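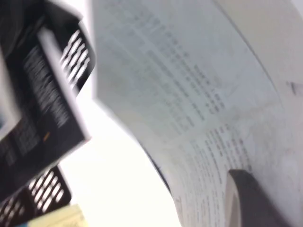
Gripper and printed sheet, mid-job, at the Garnidside bench.

About Tidach

We write the rules that other people's robots are supposed to follow. Then we check whether they do, and then we rewrite the rules, usually in that order.

Tidach started with a binder. Satish Kanaujia had been hired to get a small parts-handling cell through its safety review, and the plant handed him its operating procedures: 542 pages, two tables of contents, and a section on forklift parking that appeared three times with three different answers. The operators had their own version taped inside a cabinet door. It fit on one sheet and it was better. Satish spent that January turning the one sheet into something an auditor would accept, and the following January doing the same for the plant across the road. By then it was plainly a business, so he gave it a name and bought a printer.

What we do

Most of our clients already know the published standards. They have them on a shelf. What they lack is the page in the middle, the one that tells the person on second shift what to do when the arm stops halfway with something in its fingers. We write that page. We also write the risk assessment behind it, the training that goes with it, and the change log that everyone promises to keep up.

Our work falls into a few piles. There are cell reviews, where we turn up and ask to see the thing run. There are handling rules for grippers and end tooling, including limits on speed and grip force near people. There is record keeping, a subject we enjoy more than is healthy. And there is Cururska, our template library, which now holds 3,148 separate rules, each with an owner, a review date and a plain statement of why it exists. Rules that can't manage the third part get deleted. We hold a small lunch when that happens.

The Garnidside bench

We don't like to write a rule for a task we haven't tried. Garnidside is where we try them. A lot of the bench work involves paper, since paper is cheap, bends however it pleases and shows up any grip that is too eager. It is also what most of our clients still keep their inspection tables on, whatever the brochure says about digital transformation. If a handling procedure survives a curling printout, it has a fair chance with gaskets, labels and film.

Every bench trial follows the same short list. The stop button is tested before the first run and again after any break. One person runs the robot and one person watches, and the watcher has the authority to end it without giving a reason. Hands stay out of the work area until the arm has been put into its safe state and somebody has said so out loud. Settings get written down before they are changed. "I only touched it a little" is recorded as a change.

How we write

Short sentences. One instruction to a line. We use "must" when we mean it and leave it alone when we don't. A procedure written by Tidach names the job title responsible for each step – "the team" is not a job title, and neither is "engineering."

Before anything is issued, we give the draft to someone who has never seen the cell and watch them try to use it. We are not allowed to help. This is the hardest part of the job for Satish, who has been asked to stand in the corridor on more than one occasion.

Who we work with

Our longest-running client is Tripathi, a packaging firm with 125 written procedures when we met and a good many fewer today. We also work with machine builders, training centers and the occasional insurer. We don't sell robots, take commission on robots or recommend one robot over another, however nicely the sales rep asks.

If you have a binder of your own, send us the worst chapter. We'll mark it up and send it back at no charge, and you can decide whether you ever want to speak to us again. Most people take a week or so to get over the red ink.

Page last reviewed 5 Apr 2019. Owner: Satish Kanaujia. Reason this page exists: people kept asking.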